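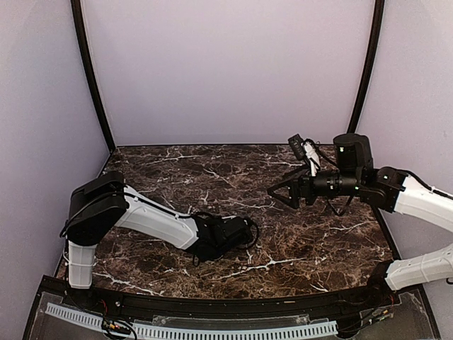

Para Luana Teixeira, lo que más ha cambiado en la planta de Undano es el final del turno: "Antes salía con las muñecas cargadas y sin ganas de nada. Ahora termino cansada de pensar, y prefiero ese cansancio". Sus palabras abrieron la presentación interna con la que Workton dio a conocer, en abril, los primeros resultados de su programa de automatización de puestos de manipulación.

El programa, desarrollado junto con la ingeniería Haltavier, incorpora células de dos brazos robóticos a las tareas repetitivas de preparación y clasificación de piezas pequeñas. La plantilla del centro, formada por 986 personas, mantiene su dimensión. Más de 50 empleados han pasado de la manipulación directa a funciones de supervisión, ajuste y control de calidad, con revisión de la categoría profesional en los casos previstos por el acuerdo firmado con la representación de los trabajadores.

"La decisión sobre qué tareas se automatizan se ha tomado con quienes las realizan", declaró Wenceslao Valdebenito, director de operaciones de Workton. "Hubo puestos que figuraban en el plan inicial y que se retiraron a petición de los equipos".

La compañía ha destinado 800 horas a la formación del personal, impartidas en horario laboral. Los contenidos comprenden seguridad, programación básica de movimientos y respuesta ante paradas - esta última parte, ampliada a solicitud del turno de noche. Aldana Bravo, responsable de formación, señaló que la rotación entre puestos continúa en revisión y que todavía no existe un criterio único para los 2 turnos.

El acuerdo establece asimismo que los datos de funcionamiento de las células no se utilizarán para evaluar el rendimiento individual. Cualquier modificación de este punto requerirá una nueva negociación.

Workton prevé extender el programa al centro de Kabbaj una vez concluida la evaluación ergonómica en curso, cuyo informe se entregará a la plantilla antes de su publicación.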